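Levum Home Storage: Clear Box Series
Section 4. Packing small items into an open box on a bed
Levum Product Documentation, Tuesday, November 16, 2021

4.1 Scope

This section covers sorting mixed small items (chain-strap accessories, packets, trims, soft blocks) and packing them into a rectangular clear plastic box. It assumes that the box has been inspected as described in Section 3. Lids and stacking are covered in Section 5.
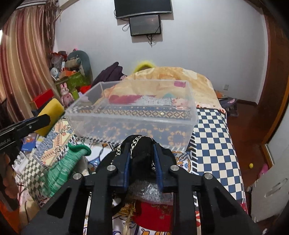
4.2 Preparing the work area

1. Clear a flat area of the bed at least twice the footprint of the box. Push pillows and thick bedding back to the wall.
2. Set the box down with the open top facing up. The rim must be level. On a soft mattress, press down on each corner in turn and move the box if any corner sinks.
3. Spread a clean cloth in front of the box and place the unsorted items on it. A printed cloth is acceptable, but small gold or silver pieces are easier to find on a plain one.
4. Keep clothing in a separate heap behind or beside the box. Clothing is packed last or stored elsewhere.

NOTE: Patterned blankets show through clear walls and can be mistaken for contents. Check the box from the top before recording it as empty or full.

CAUTION: Do not set the box on the fringe of a blanket. A fringe caught under the base will pull the box over when the blanket is moved.

4.3 Sorting

1. Separate the items into hard, soft and fragile groups. Shiny wrapping and crinkled film belong in the fragile group if they are to be reused.
2. Lay out any item with a chain. Work the chain free of neighboring items before lifting. Pulling on a chain from one end tightens knots and can mark foil surfaces.
3. Lay tassels and loose strands straight. Do not fold them under the item they are attached to.
4. Check packets for open seams. Tape an open seam or move the contents to a resealable bag.
5. Set aside anything that is not going into storage.

4.4 Packing

1. Place sponge blocks or similar soft pieces flat against one short wall. If a block is wider than the box, stand it on edge. Do not wedge it in at an angle.
2. Bunch soft fabric items loosely and lower them onto the base. Hold the item at its thickest part and keep any chain on top of the fabric, where it can be seen.
3. Coil the free end of the chain on the fabric. Leave no links hanging over the rim.
4. Add packets upright along the long wall, printed side out, so that they can be read through the plastic.
5. Place glossy or metallic items next. Put a layer of tissue between these and any chain.
6. Lay film and reusable wrapping on top. Do not compress.
7. Stop when the contents are 2 inches below the rim.

NOTE: The fill limit applies to all sizes in the series, including the deep model, part 2926. Filling above the limit prevents the Lengyel clip lid from seating.

CAUTION: Clear plastic scratches easily. Do not drag chains, buckles or pins along the inside walls. Scratches cannot be polished out and are not covered by the warranty.

4.5 Moving the packed box

1. Check that bedding and blanket edges are clear of the box on all sides.
2. Slide both hands under the base. Do not lift by the rim.
3. Lift straight up and carry level to a hard surface before fitting the lid.
4. If the walls bow outward when the box is lifted, set it down and remove the heaviest items.

4.6 Common faults

Contents tangled on opening: a chain was packed under fabric. Unpack and repeat 4.4, steps 2 and 3.

Box leans on the bed: mattress too soft or bedding trapped under one side. Relocate to a firm surface.

Lid lifts at one corner: contents above the fill limit, or a tassel caught in the rim. Clear the rim and refit.

Cloudy walls: residue from packing dust. Wipe with a damp cloth and dry fully. Do not use solvents.

Replacement boxes and lids are listed in Section 9 under codes 51 (clear) and 91 (tinted).

Levum, Customer Documentation, Mullstead Road, Idthorpe | Contact us | Back to top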